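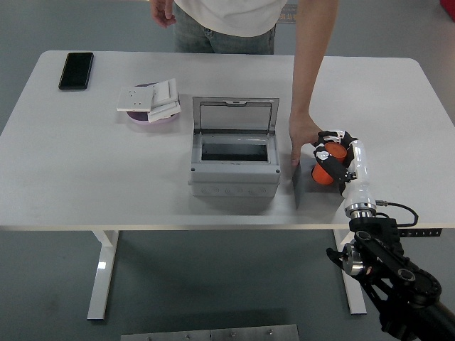

Plates in the bowl, a phone and an open box on the table.

Old wall plates never sit flat after painting, what am I missing?

paintedcorner_Fuvosbridge
Hello everyone! We moved into an older house in Fuvosbridge in August and I've been painting it room by room (seven so far, my poor shoulders). I take off all the switch and outlet plates first and keep them together in a bowl. When I put them back, some of them rock a little or leave a thin gap along one side, and I could swear they sat fine before. Do I need new plates, or is it the wall? I'd rather not buy 59 of them if I can help it!
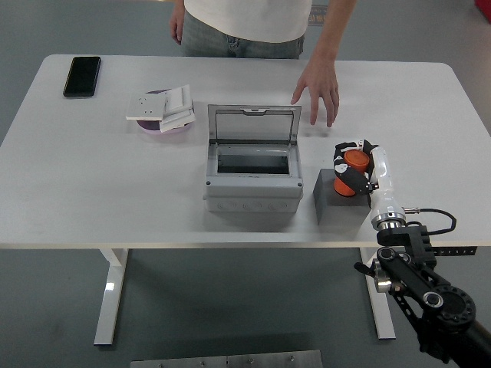

Answers

lustov_handy
Oh, I've been there. Nine times out of ten it's a ridge of dried paint around the opening, where the old coats built up against the plate edge. Turn off the breaker, check with a tester that the power is off, and then run a sanding block lightly around the opening, keeping the dust out of the box. Wipe it down and try the plate again. Scrape the back rim of the plate too, especially if somebody once painted right over it. I did 11 in our hallway in Lustov before supper and only one still rocked, and there the drywall itself was bulging, so I used an oversized plate and called it a day.

kettleon80
Same here, mine were just screwed too tight and had bowed. Back the screw off a little.

prernov_porch
Agree with the sanding. I'd add one thing, put a bit of painter's tape on the back of each plate and write the room on it. My hall plates and kitchen plates looked like twins and weren't, and I spent a whole evening swapping them around with a cup of tea going cold. If the outlet sits too deep in the wall, the hardware store sells little plastic spacers for that.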